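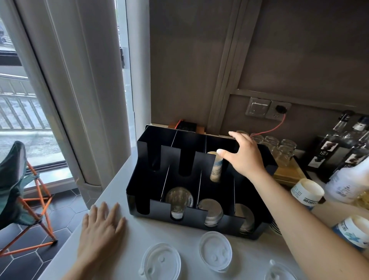 Disposable cup

A disposable cup is a drinking vessel intended to be used once and then discarded. Most are made from coated paper, plastic or expanded foam. They are used for hot and cold drinks in cafés, offices, hospitals, transport and at public events, and are normally supplied in nested stacks with lids packed separately.

Construction

The body of a paper cup is formed from a flat, fan-shaped blank that is wrapped around a tapered former and sealed along one side. A separate disc forms the base. It is set slightly above the lower edge of the wall, which is folded inwards over the rim of the disc and pressed flat. The top edge is rolled outwards. The roll stiffens the mouth of the cup, gives a smooth surface for drinking and provides the bead over which a lid is fitted.

Untreated paperboard absorbs liquid and softens. Early paper cups were coated with wax, which is unsuitable for hot drinks as it melts. Polyethylene lining replaced wax in most uses. Cups for hot drinks are usually lined on the inside only, while cups for cold drinks may be lined on both faces so that condensation does not weaken the wall. Polylactic acid, a plastic made from plant sugars, and water-based coatings are used as alternatives.

Plastic cups are generally made by thermoforming. A heated sheet is drawn into a mould by vacuum, air pressure or a plug, then trimmed, and the lip is rolled in a further step. Polypropylene, polystyrene and polyethylene terephthalate (PET) are the common materials. PET is clear and fairly stiff but softens at the temperature of hot drinks, so it is confined to cold use. Polypropylene tolerates heat better and is usually less transparent.

Insulation

A single layer of board gives little protection to the hand. Double-wall cups have an outer wrap with an air gap between the layers. Ripple cups use a fluted outer layer to the same end. A loose sleeve of corrugated board may be added to a single-wall cup at the point of sale, and is cheaper where only part of the trade is in hot drinks.

Sizes and fit

Capacity is stated either as brimful volume or as volume to a fill line, and the two should not be confused when cups are compared. The nominal size does not determine which lid will fit. Lids are matched to the outside diameter of the rim, and cups of several capacities are often made with the same rim so that one lid serves all of them. Cups from different makers with the same stated diameter may still differ enough in the shape of the bead to cause leakage.

Flat lids with a cross-shaped slot are used with straws. Domed lids leave space for foam or cream. Lids for hot drinks have a raised drinking edge and a small vent hole, which admits air as liquid leaves the cup.

Nesting and storage

The taper of the wall allows cups to be stacked inside one another. Too shallow a taper causes them to jam, and plastic cups often have a stacking shoulder moulded near the base to keep the walls apart. Paper cups depend on the recessed base and the angle of the wall. Cartons of 1000 are usual for small sizes, with 600 or fewer for large or double-wall types, as the outer layer takes up more room.

Cups are stored dry and away from strong odours, which paperboard readily takes up. At the serving point they are kept in tube dispensers, open racks or divided holders. Lids are commonly held in a separate compartment for each diameter.

Waste and recovery

Lined paper cups can be pulped, but the lining must be separated from the fibre, and many general paper mills are not equipped to do so. Food residue lowers the value of the material further. Cups collected separately are sent to mills with longer pulping times and finer screens. Those lined with polylactic acid normally require industrial composting, as conditions in a garden heap are seldom hot enough.

A separate collection trial in the town of Starnden placed 112 bins in cafés and public buildings. In October 2814 cups were rejected at the sorting stage, chiefly on account of liquid left inside. Bins with a drain for unfinished drinks were later fitted at the busiest sites.

Deposit schemes and charges on single-use cups have been adopted in various places to encourage reusable cups. Their effect depends on the size of the charge, the ease of return and whether washing facilities are close to the point of sale.

See also

Corrugated board
Drinking straw
Thermoforming
Vending machine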